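Table-setting course fills up at Zorndale community hall

A short course in laying and serving a table has drawn more people than expected to the Zorndale community hall this fall. The course runs for eight evenings, and all 26 places were taken before the first session in September. A second group will start in January.

The lessons are led by Irja Heiskanen, who worked in hotel dining rooms for most of her career. She starts with a plain weekday setting for one and moves on to family meals, buffets and a formal dinner. Students practice at small tables and reset them between turns.

"People come in wanting to fold napkins," Heiskanen said. "We get to napkins in week five. Before that I want them to be able to lay a place without stopping to think about it."

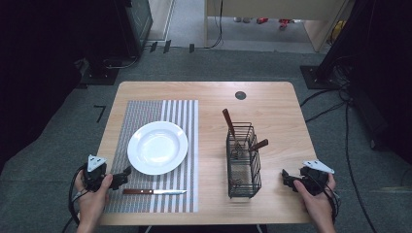
Registration for the January group opens at 9 a.m. on the first working day of December, at the hall office and by phone. The fee stays at $261 for the full course, and that covers the use of all tableware and the meal served on the last evening. The first evenings keep to a few basic pieces, such as a striped woven placemat, a white plate with a broad rim, and wooden-handled cutlery kept in a black wire caddy. Glasses come in at the third lesson. Students who want to bring a plate or a placemat from home may do so from week four on.

Toivo Laitinen, who signed up with his daughter, said he had already changed a few things at home. "I used to put everything in a pile in the middle and let people sort it out," he said. "Now I set the plate first and work out from there."

Hertta Saarinen of the hall office said the January group will also be limited to 26. Anyone left over will go on a waiting list for spring. Four places in each group are held until a week before the start for residents over 65.

The current group finishes in November with a dinner for family members. Doors open at 6 p.m., and guests should give their names to the office by the end of October.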